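Flokard sorting bins, open-top, blue and yellow

Order code: Hattar 583
Sold by: Dokau, workshop and packing supplies
Pack size: 6 bins, colours as ordered
Lead time: see stock line at checkout

Product summary

Flokard is an open-top plastic bin for table-height sorting of light retail packs: paper cartons, folded pouches, sachets and small boxes. It is intended for benches where goods are picked over by hand or machine and moved between two or more colour-coded positions. The bins have no lid and no divider. They are supplied without labels.

The standard pairing is one blue and one yellow. Single-colour packs can be ordered under the same code by adding B or Y.

Use with cartons and crimped packs

Tall paper packs with a folded top are the most common load reported by customers. They are light for their height and will lean if placed singly in a wide bin. Lower the pack until its base is inside the rim before release. Packs may be laid on top of one another where the contents allow.

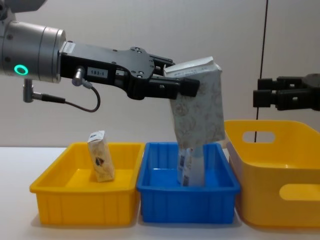

Patterned paper carton with folded top, held over the blue bin.

Allow clear space above the rim equal to the tallest pack plus the depth of whatever is holding it. On fixed benches with a shelf over the work area, measure from the underside of the shelf and not from the bench top. Dokau can check a bench drawing before order; send it to the technical desk, marked for Mohcine Kabbaj.

Layout on the bench

Place the bins on a flat, smooth surface. A white or pale top is preferred for printed cartons, as dropped or misplaced packs with dark print are easier to find on it. White packs are harder to see on the same surface, and users handling mainly white board may prefer the Fisinon grey bench mat (ordered separately).

1. Set the first bin against the side stop or the bench edge.
2. Set the second bin beside it with the rims parallel. Do not overlap the rims.
3. Leave the remaining table area free for packs waiting to be sorted.
4. Mark the bin positions with tape if the bench is shared between shifts.
5. Place one pack of each size in each bin and take it out again before starting work.

Upright packs

Tall rectangular cartons should be held by the lower part of the body with the top end left free. The folded flaps on this type of carton are often the weakest part. A flap that has lifted at one corner can catch on a rim or on a neighbouring pack, so cartons with a raised flap should go in last. Printing on the front and top panels also stays readable when the carton is held low, which helps where packs are sorted by scent, flavour or variety name. Camellia packs, for instance, may be identified by the characters 山茶花 on the top panel.
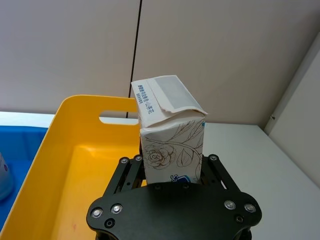
Test record

The bins were tried on the Dokau bench over 1,363 placements of mixed paper cartons. Placement was into the blue and the yellow bin by turns. Of the total, 28 packs were recorded as caught on the rim at first attempt. All 28 were cartons with an open or partly lifted flap. No bin was withdrawn from the test. The record was kept by Sharada Unnithan and is available on request in tabular form.

The test did not cover glass, liquids in rigid bottles, or any pack with a sharp metal edge.

Cleaning and care

Wipe with a damp cloth and mild washing-up liquid. Dry before stacking. Do not use solvent cleaners or abrasive pads. Paper dust from crimped packs collects in the bottom corners and should be brushed out at the end of each shift. Adhesive residue from tape or labels can be removed with warm water and a plastic scraper.

Keep out of direct sun when not in use. Yellow bins may fade before blue ones; the change is in colour only.

Returns and spares

Bins are not repaired. Single replacements are available in either colour under code 583-1. Batches are colour-matched within a pack but may vary slightly between packs, and customers who need an exact match across a whole bench should order everything at one time.

Unused packs may be returned in the original wrapping. Bins that have been taped or written on are not accepted.

Technical questions: Mohcine Kabbaj, Dokau technical desk
Orders and replacements: Dewanti Ngui, Dokau sales
Page last revised: March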